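Home Features Reviews Columns Archive Subscribe

The Drawer Problem

November
By Aaliyah Gauthier

The first thing Petro Prokopenko told me when I walked into the Kemitell office was that I'd missed the good crash. The second thing was where to find the coffee. I liked him right away.

Kemitell writes planning software for two-armed home robots, the part that sits between "put the cups away" and the motors doing something about it. I'd pictured a big bright hall full of machines. What I got was two floors above a tile showroom, with a radiator that knocks and a lot of people frowning at windows full of colored text. Most of the work happens in simulation, so most of the robots are on screens.

The product is called Undora, and I spent long enough with it that I started to have opinions, so bear with me! Undora is a task planner. You give it a goal and a map of the room, and it comes back with a list of steps, each one checked against what the arms can reach. If a step can't be done, it's supposed to back up and try another way. Supposed to. That backing up is what everybody in the building wants to talk about, usually all at once.

"People think the hard part is grabbing things," Huguette Sawatzky said. She runs the planning team and she talks fast, with a pencil going the whole time. "Grabbing is hard, sure. But deciding where to stand? That ate my whole spring."

She wasn't kidding. A drawer sounds simple until you try to explain it to a computer. The robot has to park its base somewhere, and from that spot the hand has to reach the handle, and then keep hold of it while the drawer slides toward the robot's own body. Park too close and the drawer runs into you. Park too far and the elbow locks out straight halfway through the pull. And then there's the other arm, which has to be somewhere while all this is going on, and which (I watched this happen again and again) has a real talent for being in the wrong place.

The old version of Undora picked a parking spot first and worried about the arms later. If the arms didn't work out, it threw away the spot and picked another one, pretty much at random. Huguette showed me a log from those days, 400 lines of the same drawer failing in slightly different ways. She keeps it pinned to the wall by her desk. I asked if that was for motivation and she said no, it was out of spite.

The new version thinks about the whole pull at once. It samples a bunch of base positions, runs a quick and sloppy check of the arm path for each, and only does the slow, careful collision check on the 5 that score best. It's the sort of idea that sounds obvious when you hear it over lunch. Getting it to behave took the team 28 weeks.

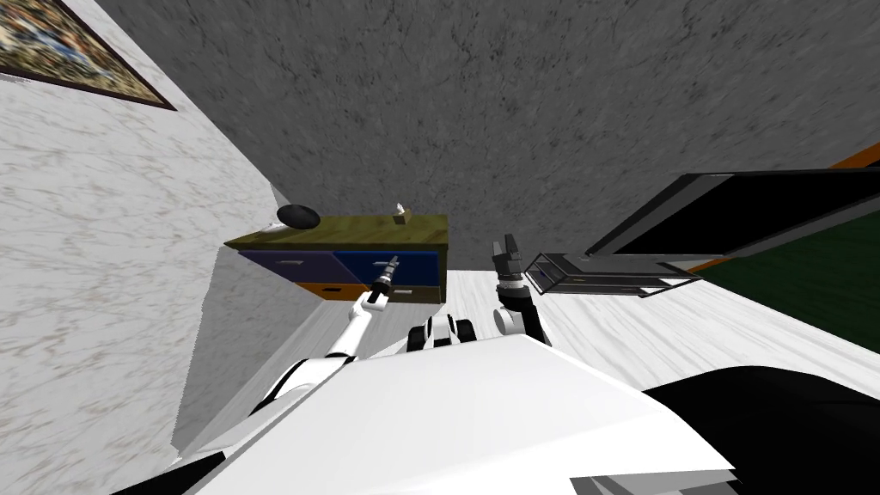

Iman Lamrani builds the rooms. She writes the scene generator, a tool named Sandhu, and her job is to hand the planner homes it hasn't seen before, with the furniture shuffled and the surfaces changed. She has a soft spot for ugly combinations. Real people own ugly combinations, she pointed out, and I thought of my own hallway and kept quiet.

What she cares about most is the junk on top of things. A bare dresser teaches you very little. Put a bowl on it and suddenly an arm swinging across has something to knock off, and the planner has to decide if it's worth going the long way around. Undora gives every loose object a cost, and tuning those costs is a fight that comes up every few weeks. Set them too high and the robot creeps along like it's carrying soup. Set them too low and, well, Petro has a folder of clips he shows to visitors.

Then there's perception, which the planner has to take on trust. For early tests Sandhu simply tells Undora where everything is. Later it switches to what the simulated cameras report, with noise added, and drawers that looked fine start going wrong again. A handle placed a finger's width to one side is enough. Donnie Carnegie, who works on that side, has been teaching the software to admit when it's unsure and take a second look from a new angle before committing. It costs a couple of seconds. He thinks that's cheap and Huguette thinks it's robbery, and they've been having that argument since he was hired.

I asked when all this ends up in an actual house. Kemitell has a test deal with Finier, a small company that makes the hardware, and 2 of its robots are due at the office before the holidays. Petro has already cleared a corner for them and bought a secondhand dresser. One of the drawers sticks - he tested it in the store, and paid extra for delivery.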